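Household Finance, Retirement Planning, Working Papers
December. By the research staff, Vastora

4. Advice Meetings and the Decision to Save

4.1 Setting and sample

The study followed 914 households that met with a financial adviser through the Kodisano workplace savings plan. Each household attended a first meeting, received a written plan, and was invited to a review 5 months later. Households that had already drawn on a retirement account were left out of the main sample and are treated separately in Section 6.

Advisers were asked to keep to a common outline covering income, debts, insurance, and the age at which each member of the household hoped to stop working. They were free to change the order. Meetings held at the Basport office ran longer than those held elsewhere, and the estimates below allow for this difference.

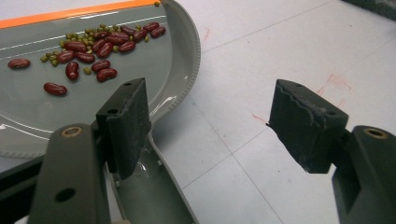
One participant objected at the review that the written plan had treated the mortgage and the pension as separate matters, when at home both were paid from the same check. Similar remarks appear in the meeting notes of 21 households. In these cases the adviser was permitted to reissue the plan with a single monthly figure, and the later figure is the one used in our tables.

4.2 Small balances

Households with less than $500 in ready savings were the least likely to raise their plan contributions after the first meeting. The meeting notes suggest that many wished to build a cash reserve first. We therefore record deposits to a cash account and deposits to a retirement account as two outcomes, and report them side by side.
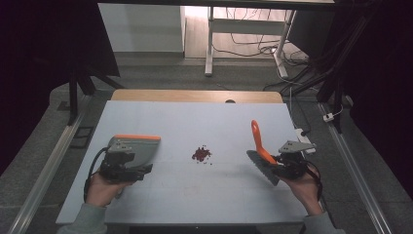 Figure 4. Small holdings before consolidation.

Consolidation of old accounts was the second most common subject of the review meeting. A household may hold several small accounts from past employers, each with its own fees and its own statement. Such holdings resemble the beans in Figure 4, most of them close together in the middle of the board and a few lying apart toward one side. It was the outlying accounts that households most often left off the intake form, and their omission lowers the measured value of total savings at the first meeting. Where an account came to light later, we added its balance to the opening figure.

Fees on these accounts were taken from the most recent statement the household could supply.

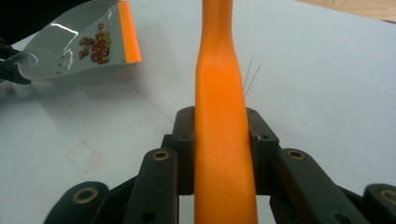
Where no statement was available, the fee was left blank and the account was excluded from the cost comparison, though it remains in the totals. This choice affects the level of reported costs more than the difference between the two groups. Results with the missing fees set to the sample median are given in the appendix.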